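A morning at Vincze's demonstration rooms in Stellivcombe

Report from the September visit, for members who couldn't make the trip

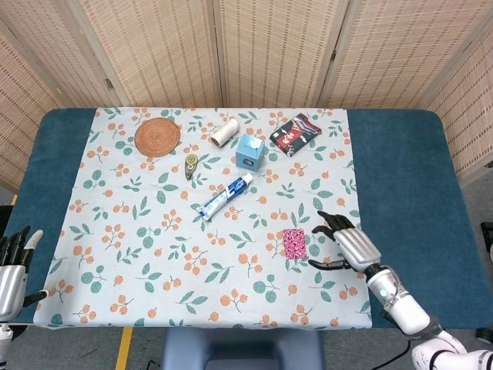
Tabletop station at Stellivcombe, with the toothpaste at centre and the right hand at the side of the cloth.

We were booked in for 9.30 and the last of us got there at 9.50, the car park being at the back of the building and the sign for it at the front. Darmawan Sembiring met us at the door. He looks after the Tremo service for Vincze and took us through the whole visit himself, which meant the people asking the questions were talking to someone who could answer most of them.

Tremo is a leasing and setup service. Vincze supplies a two-armed robot with multi-fingered hands, brings it to your site, sets it up to handle the objects you use, and comes back at intervals to add more. You don't buy the machine. The customers they have in mind are small repackers, mail-order outfits, supported living services and anyone else with a lot of light, mixed items to pick up and put somewhere. Several of our members fall into that group, so the visit was a fair use of a morning.

The first half hour was a talk in the front room. Vincze began as a repair shop for packaging machinery and still does that work next door. The Tremo side has been running for 2 years. Darmawan gave the size of their object library as 479 items, meaning things a machine can be expected to handle on the day it is delivered. Anything else has to be added. He said adding a rigid item such as a small box takes them less than a day and that soft items take longer, and he wouldn't give a single figure for those.

After that we went through to the stations. The one we spent most time at is laid out like a household table, with a patterned cloth over it and a cane-style folding screen around the back and one side. The items were ordinary ones: a tube of toothpaste, a box of tissues, a correction-tape dispenser, a white roll, a round woven coaster, a flat printed box and a little pink patterned square. Darmawan said the printed cloth is deliberate. Many demonstrations are done on a plain bench, and a berry-and-leaf print is harder for the system to see past. He encouraged us to ask any other supplier to show their product on a busy background, and I'd pass that on as good advice whoever you are talking to.

The task he ran was a simple pick and place. The operator types the name of an item and where it is to go, and the arm on the nearer side does the work. We watched the toothpaste moved to the coaster, then the correction tape, then the tissue box. The toothpaste went well on each try. The correction tape is small and low to the table and the hand took two goes at it the first time, closing on nothing and then coming down at a different angle. The tissue box was lifted by its sides. The tissue sticking out of the top got brushed by a finger but stayed put.

The pink square was the hardest. It lies flat, and the hand has to slide it toward an edge or pinch it up. It managed this on the third attempt. One of our group asked for the cloth to be pulled crooked first, which Darmawan did, and on that run it failed and stopped. He logged it and moved on.

Speed came up, as it always does. It is slow compared with a person. Moving one item took long enough that you could have cleared the whole table by hand in the meantime. Vincze's position is that the machine is meant for long runs with no one standing over it, and that nobody should lease one to save time on a short job. I thought that was a reasonable thing for a supplier to say.

Noise was lower than I expected. We could talk at normal volume beside it. Floor space matters more. There is yellow tape on the floor at the station, and Darmawan asked us to stay on our side of it while the arms were powered. Anyone thinking of putting one in a narrow workroom should measure first. Cables also need somewhere to go, and Vincze will quote for floor covers if you ask.

The second station was running a program called Ukia, the software that comes with the lease. This is where an operator sets up jobs and reads back what happened. The screens were clear enough, with a list of jobs on the left and a record of each attempt, successful or otherwise. You can export the record as a spreadsheet. It doesn't yet send a text or an email when a job stops, which was the feature our group wanted most. Darmawan said it is planned and didn't give a date.

On price, the standard lease is $851 a week including Ukia, with a minimum term of six months. Setup is charged separately and depends on the items. The lease covers 100 additions to the object library per year, after which they are billed by the hour. Repairs are included unless the damage is yours, and we were told to read that clause closely. Travel beyond the metro area is extra.

Questions from the group that may be useful to others:

Food handling. Not offered at present, other than sealed packets.

Glass. They will do jars. They won't do stemware.

Training. Two half-days for up to four staff, at your site or theirs.

Trial period. There is a paid two-week trial, and the fee comes off the setup cost if you go ahead.

Power. An ordinary outlet is enough for one unit.

We finished with tea in the front room and were back on the road by 12.15. My own view is that the service would suit a member with steady volumes of the same few dozen items and would be poor value for anyone whose stock changes every week. The toothpaste and box handling was reliable on what we saw, and flat or limp things are still a weak point. Take your own items if you go. Darmawan is happy to try them, and two of us wished we'd thought of it.

Vincze will take another group of up to eight. Names to the office please, with a note of what you'd want to see handled.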